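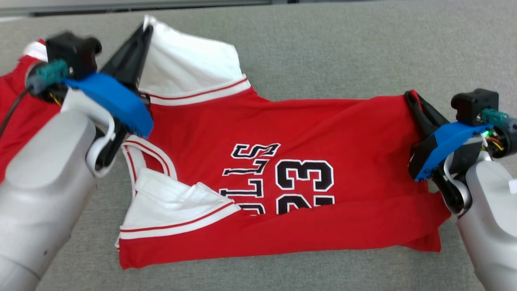
I've had the same question from three of you since the clocks went back, so it gets the front page this month. "I saw a really bright star low in the east, it was flashing red and green and blue, and it wasn't moving. What was it?"

It was Sirius, or if you were looking earlier in the evening and further north, it was Capella. I'd put money on it. Yu-na Min rang me from the lay-by outside Dultville at ten past eleven at night, convinced she had a drone hovering over the reservoir, and I could hear her engine running the whole time (she was ready to leg it!). I asked her to find Orion's belt and follow the line down and to the left. Long pause. "Oh," she said. "It's that one."

The flashing is real, by the way, so please don't feel daft if it fooled you. Sirius gives out a nice steady white light with a touch of blue in it. When it's low down, though, that light has to come through a great deal more air than when it's overhead, and the air is full of little pockets at different temperatures, all sliding about and each one bending the light slightly. Blue gets bent a bit more than red, so for a split second you catch more of one colour than the other, and then it swaps. Every star near the horizon does it. Sirius is just bright enough for you to see the colours properly, and it never gets very high from this part of the world.

Planets mostly don't do it, or do it far less. A planet is a tiny disc and a star is as good as a point, so the wobbles from different bits of the disc smooth each other out. Jupiter can shimmer when it's right down in the murk, mind you, so it isn't a perfect test.

A few things to try before you decide you've seen something odd:

- Line it up with a chimney or a gatepost and stand still. After 15 minutes it should have shifted a little, and in the east it'll be going up and to the right. Keep your feet in the same place or you've wasted your time.
- Look again the next clear night, four minutes earlier. If it's back over the same chimney, it's a star.
- Try binoculars, and defocus them slightly. Sirius turns into a fat disc with colours boiling across it, and it's one of my favourite sights of the winter. Children love it.

What you shouldn't do is film it on your phone at full zoom. I was sent a clip of a "pulsing diamond craft" last November and it was the phone hunting for focus, all 51 seconds of it. Natnael Mekonnen got the same diamond out of a street lamp at the end of his road, and I'd like to show his version at the next meeting if he can find it.

Hwa-young Baek asked whether the twinkling tells you anything useful, and it does. If the stars high up are jittering as well as the low ones, the air is unsteady and you can forget about fine detail on the planets that night. Stick to low power and go for clusters. If they're calm overhead, get the big eyepieces back in the case and the small ones out. I spent ages last winter blaming my mirror when I should have just looked up!

Ye-ji Chae has had a go at photographing the colours by tapping the side of her camera during a long exposure, so Sirius draws a squiggle across the picture. The squiggle comes out like a string of beads, red then green then violet. She used a cheap lens and a beanbag on a wall, and she's happy to explain the settings if you catch her at the tea urn.

We're at the Stendura car park again for the next observing evening, from 6 o'clock until we get too cold. Red torches only, please, and dip your headlights when you turn in. Han-gyeol Jang is bringing the big Dobsonian and could do with a hand lifting it out of the van.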